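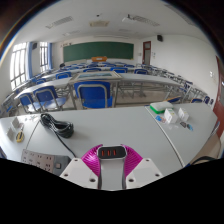
3 min read

So Lestetow have lost their left back until after Christmas, and I've spent most of the week in a mood over it. It's the hamstring again, the same one that went in August, and this time the club are saying nothing beyond "a period of rest", which every supporter in the land knows how to translate. I was on the phone to my brother when the news came through, then my battery died halfway through his rant and I had to go hunting for something to plug into. One of those USB chargers with a round black face and three orange-red ports would have been lovely, because by the time I'd got back online the group chat had 122 unread messages in it and everyone had already picked a replacement without me.

The popular choice is Ataberk Güneş. I like him a lot! He's a winger really (or he was, before the manager started fiddling) and he's played at left back twice this season, once in the cup and once for the last half hour at Prallen when we were hanging on for a draw. He was fine in the cup. At Prallen he got turned inside out, gave away a free kick on the edge of the box and then nearly scored at the other end, so make of that what you will.

My worry is Saturday-afternoon football of the nasty sort, the kind Drerkis play, with two big lads up front and everything swung in from our left. Güneş is quick but he isn't tall, and he does switch off at the back post. I sat behind that goal last season when they beat us 3-1 and all three came from the same side. The attendance was given as 989 and I think I heard every one of them sing about it.

The other option is to move to a back three and push him up as a wing back, which my brother has been going on about since the summer. I hate agreeing with him. But it would let Güneş run at people, and we've got three decent centre halves doing very little at the moment apart from taking turns on the bench. It does mean dropping a midfielder, and I can't see who you'd leave out without a row.

Or we could just sign somebody, I suppose, though the last time we brought in a full back on loan he managed one start and a yellow card.

Anyway, I'm going to the away game whatever the team is. The coach leaves at 9am from outside the chip shop, and there were still a few seats going when I paid for mine. Bring a scarf, that open end is freezing.

Related posts
Why I still miss the old terrace
Abubakari Cup second round: wet socks and penalties
100 games in the same lucky coat
My brother's team of the season (with corrections)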